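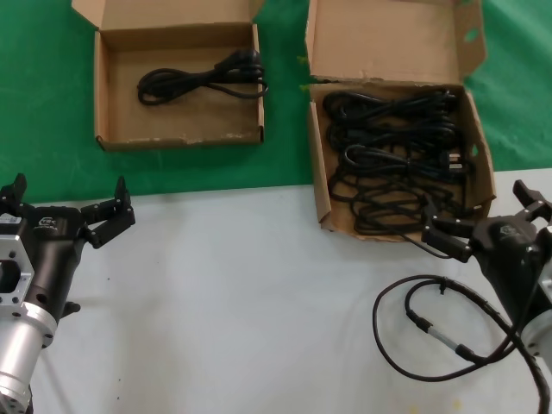 Tadeo Ledesma asked, when he read an early draft of this section, whether the cables on the arms wear out before the grippers do, and in our cell they did. Most of the maintenance described below follows from that.

Figure 2. The two-arm cell during the power cord task, with the filled box on the right and the other box holding one coiled cord.

4.2 Cell layout and upkeep

The cell has two arms working over a white tabletop, each fitted with a two-finger gripper. Both cardboard boxes stand at the far side on a green surface, with their lids folded back. Box positions are checked at the start of each session against a template kept with the cell log.

Cabling to the right gripper is left with a generous loop on the table. In the first layout the cable was tied close to the arm, and the connector worked loose after 68 hours of running. We lengthened the run and added spiral sleeving where it rubs – the fault has not come back. The connector is inspected every 12 hours and reseated if it turns by hand.

Finger screws are checked for tightness every 24 hours of operation. Skulon supplied the replacement screws used from July onward. Grit from the cardboard collects on the tabletop and is wiped off at the same time.

Boxes are kept in service until a wall no longer stands on its own. Crumpled corners and torn edges are tolerated, as the grasp planner does not use the box outline. After every 50 transfers the operator stops the cell, untangles the remaining cords and repacks them.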